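4. Setting up and first weighing

This section applies to the Likton countertop scale. Revised for the Lurnstead kitchen handbook by Javiera Tapia, who has used three of these and trusted one of them.

4.1 Placing the scale

1. Set the scale on a hard, level counter. The box says "any surface." Ignore the box. A folded towel or a cutting board with a warp in it will throw the reading off.
2. Press each corner in turn. If the scale rocks, move it.
3. Load the batteries and close the cover until it clicks. The low battery light is supposed to come on in good time. In my experience it comes on after the readings have already started to drift.
4. Leave the scale switched on for 15 minutes before the first use. The quick-start card claims it is ready at once.

4.2 Checking it against a known weight

1. Press ZERO with nothing on the plate.
2. Place the 500 g check weight in the center.
3. Wait for the number to stop moving. A reading within 2 g is fine for home cooking.
4. Take the weight off and repeat. One good reading proves very little.

Note: A bag of sugar is not a check weight, whatever the Broneck leaflet tells you. The bag has its own weight, and the filling is only as exact as the packer needed it to be.

4.3 Choosing a bowl

Any bowl will do if it sits flat and leaves the display in view. Stainless steel is light for its size and hard to break.

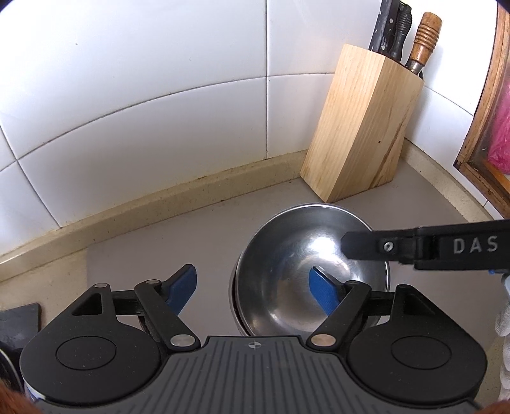
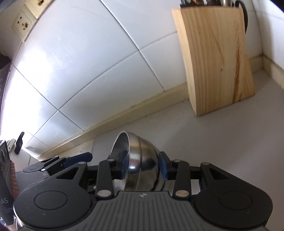
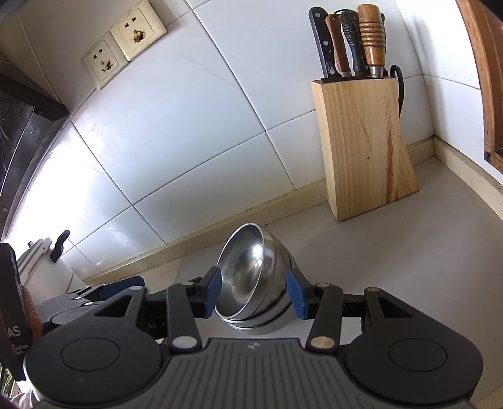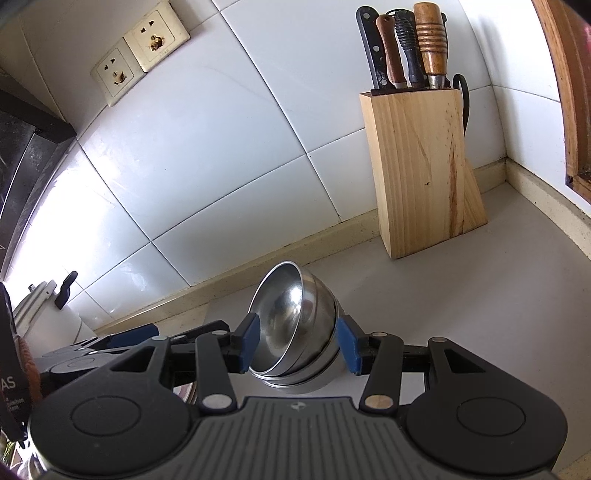

4.4 Weighing with TARE

1. Put the empty bowl on the plate and press TARE once.
2. Add the first ingredient slowly. The display lags, so stop a little early and let it catch up.
3. Press TARE again before the next ingredient.
4. Write down each amount as you go. The scale has a memory feature, which I have seen lose a whole recipe at step 9.

Caution: The bowl counts toward the maximum load even though the display shows zero. Pressing TARE does not give you more capacity.

Caution: The scale shuts itself off when left alone, and the tare goes with it. If that happens, work from your notes.

4.5 If the numbers look wrong

Repeat 4.2 before blaming the recipe. If the check weight reads high both times, change the batteries, even if the light is off. The Jankauskaitė plate cover, sold separately as a "stabilizer," made no difference in my tests and had to be zeroed out like anything else on the plate.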